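Notebook, kitchen chores
24/08/2026

Back at the counter today, after two weeks of me fixing things that had nothing to do with the counter. Coffee first, then the build, then more coffee while the build failed (missing texture path, my own fault, I renamed the folder in a fit of tidiness last Thursday and forgot). Running by ten or so.

What I want out of this week is a straight answer to the question my sister asks me every single time she visits: can it clear up a kitchen yet? I always say "sort of" and she always laughs. So I've put the fancy tasks away and gone back to the dullest chore I can think of, which is clearing a counter after somebody has had breakfast. Pick up the bowl, pick up the utensil, bin the scraps, leave the appliance where it lives, don't knock over the glass. A kid can do it. A kid won't, but a kid can!

Everything is in sim for now. Narendra wants the real counter by December and I'd love that too, but I'm not going near real glass with the current grasp planner. Momuvton (our planner, for anyone reading this who joined over the summer) still has the habit of closing early when it gets a shiny surface in the depth image, and I'd like that habit gone before there's anything to sweep up.

Set the batch going with the breakfast layouts. 312 episodes overnight from the old policy as a baseline, then the new one on the same seeds. I kept one layout pinned as my favorite to argue about, and spent most of the morning arguing about it with myself.

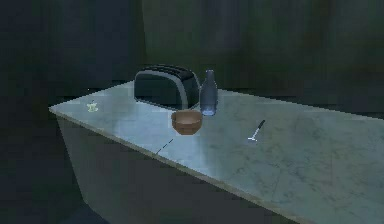
Layout 16, start state. Bowl tucked in by the toaster and bottle, utensil off on its own to the right.

I love this one because it looks so easy. There's loads of bare marble, hardly anything on it, and you'd think the arm could just go along and help itself. But the bowl sits right up against the toaster and the bottle from this view, and the old policy goes for the near rim, swings its wrist out to get the angle, and over goes the bottle. Every time I watched it. I watched it more times than I needed to, if I'm being fair, it's weirdly gripping.

The new policy does something I didn't train it to do on purpose. It comes in from above, takes the front of the rim and drags the bowl forward a bit before it lifts. So now it has room! I'd been planning to write a whole "make space" skill and I may not need it. Want to see whether it does the same thing when the bowl is on the other side of the toaster, or whether it has simply learned that pulling toward the front edge is good, in which case some day it's going to pull a bowl straight onto the floor. Added a penalty for getting close to the edge, small one, will look at it tomorrow.

The utensil is still a pain. It's thin and lying flat, and the fingers have to get under something that has no under. Tried the fingertip approach from the head end (fails, skates it along the counter) and from the handle (works when the handle is clear of the surface by a hair, fails when it isn't). What people do, I think, is press one end and let the other end tip up, or slide it to the edge and pinch it there. I sat in the break room at lunch picking up a teaspoon over and over to find out what I do, and I slide it. I hadn't ever noticed. Bajpai's fingernail attachment might help here, and I have a pair of them in a drawer somewhere, but modeling the nail contact properly is a week of work and I don't want to lose the week.

Then the scrap. The small green thing over on the left of layout 16 is my litter test, and the classifier can't make up its mind about it. It gets called food, then trash, then food again as the camera comes closer. Which I sympathize with, because I can't say what it is from this far off either. For grasping it hardly matters. For the chore it matters a lot, since one of them goes in the fridge and the other goes in the bin, and I know which mistake my sister would be more annoyed by. For now: anything small, on its own and uncertain goes in the "ask" pile. Slightly cowardly, but a robot that asks about a scrap of green is a robot I could live with.

Also the dark line near the front edge. The detector proposed it as a stick and the arm tried to pick it up. It could be a seam, or a scratch, or a very thin stick, you can't tell from the still and I need to open the asset file and check. If it's baked into the marble texture then we've got a nice free test for phantom objects and I'm leaving it in. Pinching at a mark on the counter for 600 steps until the timeout is exactly the sort of thing that makes people lose faith in these machines.

Fulto came back with their quote for the glass-safe pads and it's more than I'd hoped. Parking that. Brurkel have a cheaper silicone one that picks up crumbs like nothing else, so you'd be cleaning the robot after the robot cleaned the kitchen. Ask Narendra if there's anything left on the consumables line.

So, can it clear up a kitchen? Today's answer: it can move a bowl, nicely, and I was pleased enough to call Narendra over to watch. It can't reliably get a utensil off a flat counter, it doesn't know what trash is, and it takes far longer than I would with a dishcloth over my shoulder and the radio on. I wouldn't buy one. I'd let one practice in my kitchen if I was standing next to it with my hand on the stop button, and I couldn't have said that in the spring.

To do:
- fix the texture path properly, stop renaming folders
- mirror layout 16 so the bowl ends up on the other side, rerun the new policy
- look at the edge penalty, check it isn't making the arm timid
- slide-to-edge for the utensil, 2 versions, one with a push and one with a drag
- open the marble asset and find out about that line
- find the Bajpai nails (second drawer? the box with the old cables?)
- ask Narendra about pads

Leaving the batch running, screen locked, note on the keyboard so it doesn't get rebooted again.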